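Nadau craft & accessories stall — planning meeting, minutes

Start 6:10, back room. Last minutes agreed, no changes.

Stock. Hair ties and clips still get mixed in one box and take ages to sort at set up. Agreed: ties and bracelets go in the box, claw clips and rhinestone ones kept seperate. Spiral ties to be sold singly.

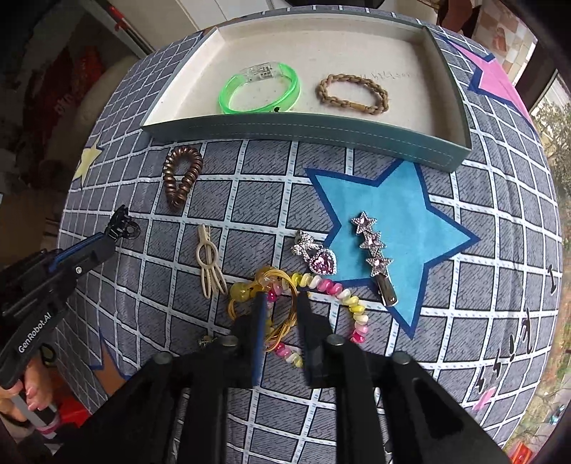

Drolmont order — 300 pieces, mostly clips, due in February. Price ok. Terkix quote too high, leave it for now.

Money. Balance 1,439. Table fee 70, agreed to pay. Float stays teh same.

AOB: checked cloth needs a wash before the next fair. Closed 7:25.

We use cookies to improve your visit. Accept | Settings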